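Feltel gridded table cover, grey -- my review after one winter of use
Reviewed by Aurelio Carrasco
Feb 18, 2024

I sell small ceramic pieces from home, mostly cups and little plates, and every parcel is packed on the same table in our back room. The table belonged to my wife's aunt and it has a good top, so I did not want to use a knife or tape directly on it. For a long time I put down old newspapers. They move, they tear, and the ink goes on your hands and then on the paper you wrap with. When Kirsty Lambert, who has the stall next to mine at the Esham market, bought the Feltel cover for her sewing, I asked her to let me try it for one evening. The next morning I ordered mine.

What it is

It is a flat cover in a medium grey colour with thin white lines, which make small squares over the whole surface. You buy it by length and it arrives rolled in a tube. Feltel makes it in two colours, grey and dark green. I chose grey and I am happy with the choice, because the white lines are easy to read in the evening with only the ceiling lamp.

Mine was delivered in the middle of winter and the roll was very stiff. The paper inside the tube says to leave it flat for one night. This was not enough in my case. The two ends stayed curled for three days, until I put a stack of catalogues on each of them. If you live in a cold place, bring the tube into a warm room before you open it.

Using it for parcels

The squares are the reason to buy it. Before, I measured each box with a tape measure and wrote the numbers on my hand. Now I put the box with one corner on a crossing of two lines and I count the squares along the side. For the courier form this is exact enough. I have also started to cut the wrapping paper on it, following a line, and my edges are straighter than in all the years before.

I checked the grid against a steel ruler. Over the length of 300 mm I could not see a difference. Over the full width there is a very small one, maybe the thickness of a line. For dressmaking with an expensive cloth it could matter, for parcels it does not.

Boxes do not slide on it when you press the tape down. This surprised me in a good way. With the heavier boxes, the ones where I put two layers of plates, I can turn them with one hand and the cover stays where it is.

What I do not like

Brown tape sticks to it more than I would like. If you leave a piece on overnight, you will need some patience to take it off, and once a little bit of a white line came away with it. After that I was careful, but I still see the spot each time I sit down.

The printed lines are also thinner near the border, as if the colour was finishing. I wrote to the shop, Kodikara, and they answered politely after two days and offered to change it. I did not send it back, the tube was already in the recycling.

There are no numbers on the lines. Some other covers have them along the edge, and for a person who counts badly, as I do, it would be a help.

In our back room

I have the cover pushed against the wall, so the whole depth of the table is free for work. The wall is pale and it marks easily, so I keep the boxes a little forward.
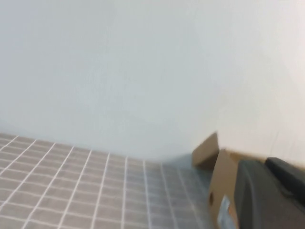
The grey cover and a brown cardboard box on the packing table.

Cleaning is simple. I use a cloth with warm water and a little dish soap, no more than this. Clay dust goes away at once. Pencil needs a second try. Pen stays, so please do not test it like I did.

Compared with the Grarkwood board

My old neighbour has the Grarkwood cutting board, which is hard and comes in one size only. It is better for a knife, I admit it -- you can press with all your force. But it covers only a part of the table, and you must find a place for it when guests come. The Feltel rolls up and goes behind the door. I paid 200 dollars less than he paid, and with the difference I bought bubble wrap for the whole season.

Would I buy it again? Yes, in the same colour, and one size longer. I give it four stars from five, and the missing star is for the tape.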